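Goossens Flikum finger service kit
For parallel-linkage grippers with bare aluminum bars

In stock, ships from our Sandisside shop
Kit contents listed further down the page
Questions? Use the form at the bottom, I read all of them

What it's for

I put this kit together after one too many evenings hunting through the screw drawer for the one hex socket screw that had rolled under the bench. If you look after a gripper with two linkage fingers on top of a housing (paired bars on each side, closing toward the middle), you probably know the feeling. The fingers work fine for months, then one day the grip on a soft thing like a laundry bag or a net gets a bit vague, and you end up with half the hand in pieces on a towel.

Most of the time it doesn't need to be in pieces at all. It needs the screws checked, the pivots cleaned, a tiny bit of grease and the two sides set even again. That's the whole job, and the kit has what I use for it – nothing clever, just the right stuff in one box!

The name Flikum goes on everything we make for repair and upkeep. Goossens is the shop. People mix them up on the order form and it doesn't matter, we'll work out what you meant.

What you get

One tray with a lid and a magnetic floor
Two hex keys, long arm, ball end on one side only
One short hex key for the low screws near the middle
One brass brush and one soft brush
Spare hex socket screws, a bag of 20
Thread lock, medium strength, small bottle
Pivot grease, one syringe
Two plastic feeler strips
Lint-free wipes, a pack of 50
A card with the steps printed on it

The card is coated so you can wipe greasy fingerprints off. The first batch wasn't coated and mine looked like a pizza box in a week.

How I do a normal service

I do this every 400 hours of run time on our own machines at the shop. If yours spends its day picking up fabric or netting, I'd go sooner, those pull lint and threads into the pivots like you wouldn't believe.

Park the arm with the fingers pointing up and half open, then cut power to the hand. Don't trust a software stop for this. I still do the little pull test with one finger on the linkage before I put a key anywhere near it.

Take a phone picture of both sides first. I know, I know, you'll remember. I didn't, and I put a screw back one hole over and spent a whole morning wondering why the fingers met crooked.

Brush the bars dry. Brass brush on the bare aluminum only where there's something stuck, soft brush everywhere else, and keep the brass off the black housing or you'll leave shiny marks. Then wipe. If you're tempted to spray cleaner straight at the hand, spray it on the wipe instead.

Next, the screws. I start on the left and always do the low one first, then the outer bolt, then the same on the right. You're only checking if they move. If a screw is tight, leave it alone! The worst damage I've seen on these came from people who tightened everything a little more at every service until a thread gave up.

If one does move, take it out all the way, clean the thread, put on a drop of thread lock and run it back in. A drop means a drop. Extra thread lock creeps into the pivot and then you've got a stiff finger and a bad mood. Give it the night if you can before you load the hand.

Grease goes on the pivots only, and the syringe tip is thin enough to get in beside the bar without taking anything apart. Work the finger open and closed by hand 20 times if your model lets you backdrive it. Check the manual on that one, some don't like it.

Last thing is setting the sides even. Close the fingers slowly on a feeler strip with the power back on and at low force. The strip should feel the same drag at the left and at the right. If it slides free on one side, that side has been set back a touch, and the adjustment for your model will be in its own manual. I don't print it on my card. Every maker does it a bit differently and I'd sooner not be the reason you bent something.
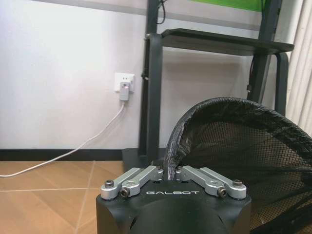

After that I run it on something light before it goes back to real work. A mesh laundry basket is my favorite test piece, the kind with a wrapped rim. It's cheap, it weighs next to nothing, and the rim gives way just enough that a badly set finger will slip along it or bunch it up. Grip the rim, lift a hand's width, hold, put it down. I do 13 of those. No science behind the number, it's how many I'd done when I found my first loose bolt, so it stuck.

Watch out for the netting. A bolt head that's sitting proud can snag a thread, and if you pull away fast you'll tear the basket or tug the linkage. Come off slowly and straight back.

Will it fit mine?

The hex keys in the box cover the sizes we see most on hands like this. On the order form there's a box where you can put your make and model, please use it, I'll write back before shipping if I think you need a different key or a different bag of screws. The round-headed bolts at the outer ends of some linkages are often special to the maker, so I don't put those in the kit. Get them from the people who made your gripper.

It's not a kit for suction hands or for the soft rubber finger types. You'd be paying for grease you can't use.

A customer over in Rerbridge asked if the grease is okay around food. It isn't rated for that, so no, please don't.

Bits that wear out first

Wipes, obviously. After that it's the soft brush, which sheds once it's been in grease a few times. Both are sold as refills. The tray should last forever unless you drop it, and if the lid cracks in the mail, send me a photo and I'll send a new lid.

The thread lock has a shelf life printed on the bottle. I go through our stock every September and pull whatever is getting old, but have a look at yours now and then if the box has been sitting on a shelf.

Shipping and returns

Orders that come in before 2 p.m. go out the same day. The thread lock means we can't send the full kit by air, so if you're far away you can pick the version without it and buy a bottle locally – any medium strength one is fine.

Unopened kits can come back any time in the first 50 days. Opened ones too if something's wrong with them, just tell me what it was so I can fix it in the next batch. Syringes can't be returned once the cap's off.

Refills for this kit
Flikum wipes, pack of 50
Flikum soft brush
Flikum pivot grease, one syringe
Hex socket screws, bag of 20 (tell me your model)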